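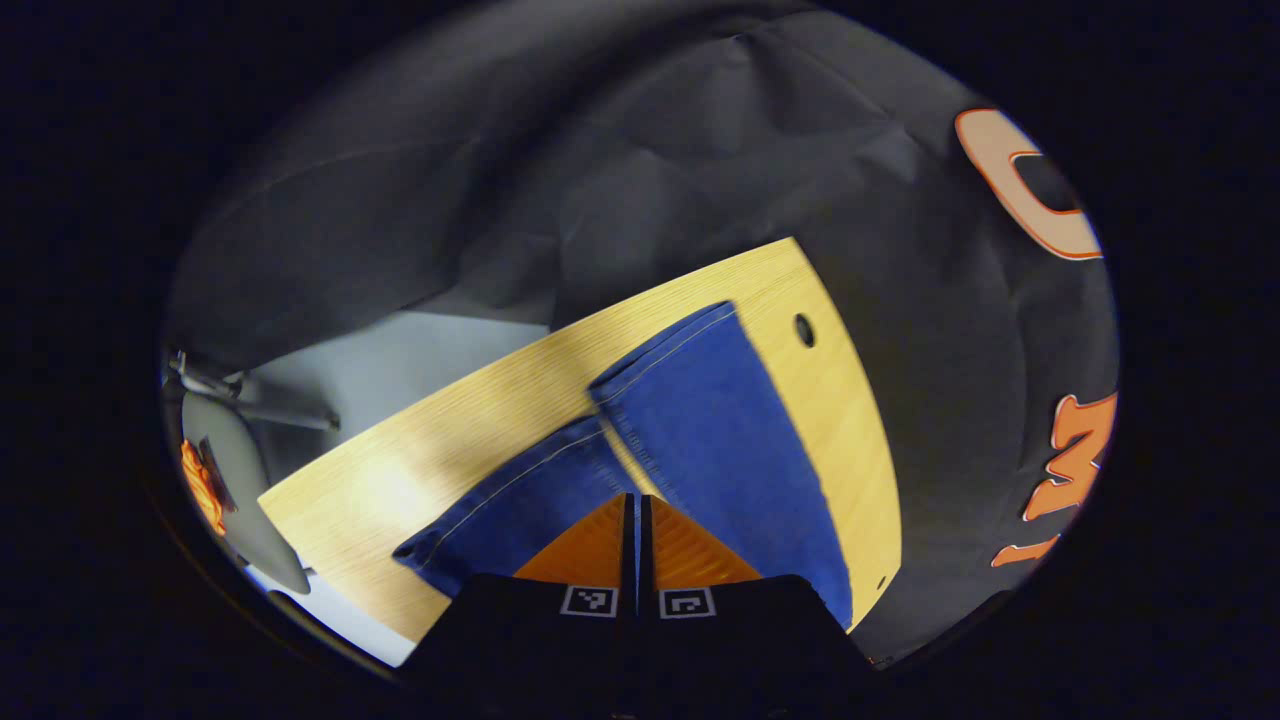

Figure 5.1 Blue denim jeans, folded.

Chapter 5
The First Account

A report of a fire reaches a newsroom in pieces. A caller has seen smoke. A second caller has heard from a cousin that people are trapped. A police officer at the cordon says he can't talk, then talks. By the time a reporter has a notebook open, there is already a story going around, with a cause and often a culprit, and it is very hard to write anything that doesn't lean on it.

This chapter deals with that story and with how little of it you should believe. Most textbooks tell the student to "verify" at this point and move on to the inverted pyramid. We have read a good many of those passages and can't find one that says what verifying means at half past six in the morning, with an editor on the phone and a rival already posting. The word is used as if it described a machine you could put a claim into.

Take the fire at the Limia cold store in Dratum, which will come up several times before the end of the chapter. It broke out early one Saturday in December. The first item appeared on the site of the Plandidgate before sunrise and ran to four sentences. It said that the fire had been set on purpose, that a dismissed worker had been seen leaving by the rear gate, and that he was wearing blue jeans and a light shirt. The source given was "residents."

Read it again as a skeptic. Who are "residents"? The rear gate of the cold store opens on Ansah Road, and anyone standing there would have been looking at a wall. "Had been seen" has no one in it doing the seeing. The clothing sounds like hard detail and does a lot of work, since a reader will think that a witness who noticed a shirt must have noticed a face. Yet the description would have fit half the men in Dratum on any morning of the year.

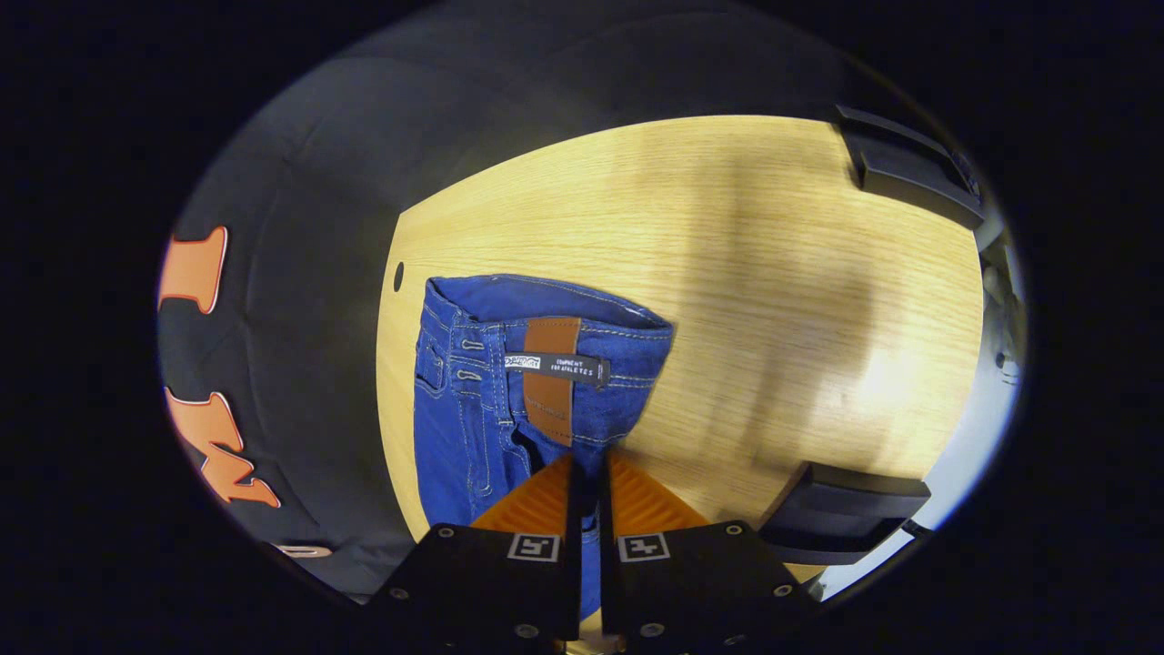

Figure 5.2 Jeans on a light wooden tabletop. Clothing descriptions are discussed in the section on witnesses.

Mohammed-Awal Abubakari was the second reporter to reach the site. His notes, which he has let us use, are dull in the best way. They record where each person was standing, what that person saw, and what that person had only been told. Of the people he spoke to, two claimed to have seen a man at the gate. One of them had arrived after the fire crew. The other, pressed gently, said that she had heard it from the first.

So the eyewitness account came down to one person, and he had come too late to see anyone leave. Abubakari left the man out of his story. He wrote that the building was burning, that the road was closed, and that the cause was not known. His editor, he told us, called the piece thin. It was thin. It was also still standing a week later, when the other one had been taken down without a correction.

The official version

Students often think that the cure for street talk is an official source. We are less sure. An official may know more than a bystander, but he has more reasons to tell you only part of it, and he will often be repeating the same bystander. In Dratum the police log listed the call as incident 2967, with the entry "suspected arson, info from public." An hour later the Plandidgate updated its item to say that police suspected arson. The same rumor had gone in at the front of the station and come out with a badge on.

This happens often enough to need a name, and we will call it the round trip. A claim leaves the street, passes through an office, and returns looking like a second source. Ask every official the same plain question: how do you know? Write down the answer, even when the answer is a shrug. If the person says "we have received information," ask from whom, and ask whether anyone has checked it. Some will be annoyed.

Speed, and what it buys

Editors defend early stories on the ground that readers want them. Perhaps they do. We would like to see better proof than a traffic chart, which shows that people clicked and says nothing about whether they came away knowing anything true. The Dratum item was widely shared. The dismissed worker, who was not named but hardly needed to be in a town that size, stayed indoors at his sister's house for days. The fire report, when it came, put the start of the fire in a wall behind the compressor and made no mention of a person at all.

It would be easy to turn this into a tale of a good reporter and a bad one. Resist that. Abubakari says he has filed weak stories too, and that on another day he might have run with the man at the gate — the account was neat, and he was tired. What he had was a habit of writing down who was speaking from sight and who from hearsay, in separate columns, before he thought about the lead.

The next section sets out the two-column notebook page and the trouble people have keeping it up under pressure. Before reading on, find a breaking story from this morning and underline every verb that has no named person attached to it.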